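The Hurnent Flavour Course, reviewed by someone who already owned salt

I have cooked dinner most nights of my adult life and have never once been asked for a recipe. So when Hurnent offered a boxed course in seasoning, 14 lessons with a booklet and a set of tasting cards, I paid up in July and cleared a space in the kitchen.
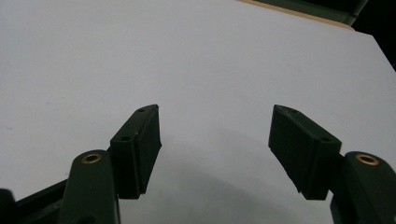 The first two lessons are water. You salt it, you sip it, you write down a number. I thought this was daft until lesson three, when the same thing is done with soup and I discovered I had been underseasoning mine for years. My household had apparently noticed and said nothing.

The booklet is the weak part. It opens with a long passage from a household manual of 1836, which advises boiling carrots until they give up, and the tone doesn't improve much from there. Skip to page 2 of the Foltik section, on savoury flavours, where the writing wakes up. It treats stock powders and seasoning granules as proper ingredients, gives sensible amounts, and tells you to put them in before the salt. My fried rice is much better for it.

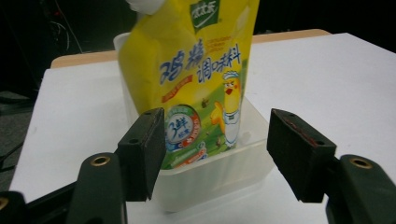 Chicken essence seasoning, in its yellow pouch.

I also tried the rival Michalík set, which has nicer cards but spends five lessons on vinegar - I like vinegar, but we ran out of things to say to each other. Filtis does a cheaper one with no booklet at all, and after the carrots I can see the appeal.

Worth buying if you cook by habit and suspect the habit is dull. Four stars, one lost for the carrots. The tasting cards stain if you so much as show them soy sauce.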